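Tenero Support
Ticket: Steam iron trips breaker on second heat cycle
Product: Tenero Pemska pressing station (iron, boiler, board)
Status: Closed
Opened: 10 June 2018
Opened by: Ah-rin Yang

Problem as reported

The iron heats up from cold with no trouble. I can press for a while, then the thermostat clicks back on to reheat and the breaker for the workroom goes. It does not happen every time. When it does, the boiler light is on and the iron light has just come on. The lights in the room stay up because they are on another circuit.

I do alterations from home and use the station most of the day. I bought it in February and it worked fine until last week. Nothing else in the workroom has changed that I can think of. The sewing machine is on the same circuit but it was off the last two times.

What I tried before writing in:
Unplugged everything else on the circuit. Still tripped.
Emptied the boiler and refilled with distilled water. Still tripped.
Turned the iron dial down to the wool setting. Ran longer but tripped in the end.

Reply from Support

Thank you for the details. Please let us know the following:

1. Is the breaker a standard one or does it have a test button on it?
2. Is the station plugged straight into the wall?
3. Does it trip with the boiler switched off and the iron used dry?
4. Is there any water under the boiler housing or on the hose where it meets the iron?

Please do not open the boiler housing. Let the station cool for 90 minutes before you touch the hose fittings or the cap.

Reply from customer

1. It has a test button.
2. No, it goes through a Tipoki power strip screwed to the underside of the table.
3. I ran it dry for most of the morning and it did not trip.
4. No water under the housing. The hose has a cloth sleeve over it, and near the iron the sleeve feels damp. I took that for normal because of the steam.

Reply from Support

The sleeve should stay dry in normal use. A breaker with a test button will trip on a very small leak of current to ground, and moisture getting into the cable that runs beside the steam hose can cause that. It also fits with the dry run going well.

The power strip is a separate matter. The station should always be plugged straight into a wall outlet. Please stop using the strip for it even if the strip looks fine.

Next steps:
Switch off at the wall and unplug.
Let it cool for the full time given earlier.
Slide the cloth sleeve back from the iron end as far as it will go. There is a plastic clip holding it that pulls off by hand.
Look at the hose where it enters the handle. Tell us if you see a split, white scale, or a loose clamp.
Do not plug the station back in, with or without the boiler.

Reply from customer

Slid the sleeve back. There is white scale in a ring right at the handle, and the clamp turns when I push it with a finger. I can't see a split. The power cable next to it has a chalky mark on the outside for the length of my thumb.

I had a navy piece waiting to be finished and have put it aside. I was using the old travel iron for small seams, but it leaves shine on dark cloth even with a press cloth, so anything dark will have to wait. 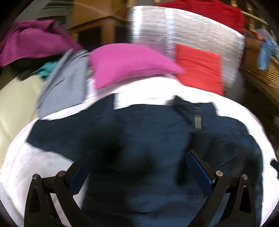

Support wrote back that a clamp which turns by hand has to be replaced along with the hose and cable, as the three are supplied as one part, and that the repair was covered by the warranty. For the shine, the reply suggested pressing dark cloth from the wrong side, with the iron lifted and set down and never slid.

Reply from customer

Thank you. Do I send the whole station or only the iron? The box is long gone.

Reply from Support

Only the iron and hose need to come in. The hose unplugs from the boiler by pressing both tabs on the collar once it is cold. Please drain the hose over a sink first and put a cap or some tape over the end. Any sturdy carton will do. A prepaid label has been sent to your email, made out to the Brorarum service center. Write the ticket number on the outside of the carton.

Note from service center

Iron received. Clamp loose, slow leak at handle joint confirmed under pressure. Hose assembly replaced. Insulation test passed. Soleplate cleaned. Iron run through 4 heat cycles on a protected outlet with no trip. Returned to customer.

Reply from customer

The iron came back yesterday. I plugged it straight into the wall and ran it all day on full steam, no trips. The sleeve is dry. The old strip is in the trash and I moved the table over so the cord reaches.

One question, is the clip on the sleeve supposed to face up or down? It came back facing down.

Reply from Support

Either way is fine. Closing this ticket.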